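Suture handling on the practice bench: where the thread goes matters

Jun 2, 2022 · 3 min read

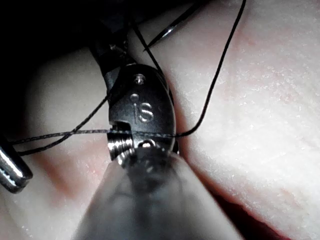

Black suture crossing the wrist of an instrument, just below the raised "iS" lettering.

The Trulbridge skills lab has revised its bench notes on suture management, and the new version goes out to all sites with this issue. The main change concerns slack. The old notes dealt with needle angle and knot security at length and gave thread position one line. The new ones give it two pages.

A thread that lies across the wrist of an instrument is a common finding on the practice bench. It is easily missed by a trainee who is watching the needle. The wrist has several places where a loop can settle: the step between shaft and housing, the exposed pulley near the jaws, and the hinge itself. A loop in any of these can tighten when the wrist turns, and the pull is then passed to the last stitch.

The revised procedure reads as follows.

Cut the thread to suit the task before loading. For a single interrupted stitch, use the short length given in the table at the back of the notes. Long lengths are reserved for running closures.

Park the tail before starting the first throw. It should lie flat on the far side of the wound line, clear of both instruments.

Before closing the jaws, look along the thread from the tissue to the free end. If any part of it crosses a wrist, stop and open the loop with the other instrument. Do not rotate the wrist to shake it free.

Grip the thread near the end and away from the section that will form the knot. Crushed suture loses strength — a marked section should be treated as waste and trimmed off.

Josué Mendonça, who edited the notes, reviewed 357 logged practice stitches from the Trindade and Clodthorpe benches. He recorded thread over an instrument wrist in 21 of them. Most were in the second half of a running closure, where the remaining length is awkward to judge and the working hand is already committed. He has asked that trainees log the position of the loop as well as the fact of it: shaft, housing or jaw. The log sheet has a new column for this.

Two points on materials. Black thread remains the standard for bench work on pale tissue pads, where it can be followed easily. It is harder to follow against a black instrument, and the notes now suggest a change of viewing angle before each throw. Pads from the Bredov order are slightly stiffer than the previous stock and hold a stitch with less tearing at the edge. They can be reused up to 2 times if the cuts are spaced properly.

Old copies of the bench notes should be recycled. Comments on the wording go to Josué by the end of June, and corrections to the length table should include the suture gauge and the type of closure.

1,495 views · 21 shares · 2 comments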